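Coin News > Shows & Auctions

Stoltier sale of tokens and medals set for three sessions

April 2019 | 2 min read

Stoltier has posted the lot list for its spring token and medal sale. 3354 lots, spread over three sessions, most of it from one holding put together over several decades and kept under the name Pustness. The family is selling the whole thing. No reserves on the first session, reserves on part of the second, and the third is mixed consignments.

The Pustness material is mostly merchant tokens. Bakeries, saloons, dairies, streetcar lines, a good run of lumber company scrip. Heavy on the Midwest, thin on the South. There are 273 pieces listed as unpublished, meaning they don't show up in the standard references. Expect some arguing over that. A few look like plain die varieties of known tokens and at least two have been posted on collector boards before. Still, a big group to come out all at once.

Condition is all over the place. The dairy tokens are aluminum and a lot of them are bent or cleaned. Brass is better. Most of the scrip has holes, as made. Stoltier has graded everything in-house, with only the top pieces going into holders, so read the notes under each lot and not just the headline grade. Buyers from the December sale will remember a few "choice" pieces with old scratches that only turned up in the small print.
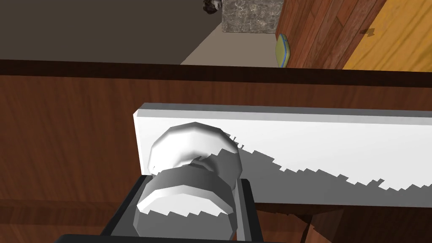
Bidding opens at 8 dollars on the common lots, with group lots starting a bit higher. Best single estimate is up to 500 for a rubber saloon check, one of the few in that material that hasn't cracked. That seems light. Similar checks have gone past their estimates at the last couple of sales and there are more people chasing them now.

Session three has the medals. School prizes, county fair awards, a box of unsigned bronze trial strikes sold as one lot, and a small set of shooting medals consigned by Sasaki, the dealer, who is clearing out back stock. Some of these were offered at fixed price last year and didnt move. They have been marked down since.

Lot viewing is by appointment at the Stoltier office in the week before the sale. Bring your own loupe. Online bidding runs through Evar, and you need to register seperately there even if you already have a Stoltier account. Absentee bids by mail or phone close the evening before each session. Buyer's fee is the same as last time. Shipping is extra, and group lots over a few pounds will be quoted after the sale.

Printed catalogs are going out now. Prices realized will be listed here once they are in.

Filed under: Tokens & Medals, Upcoming Auctions

Contact the news desk | © 2019 All rights reserved | Back to top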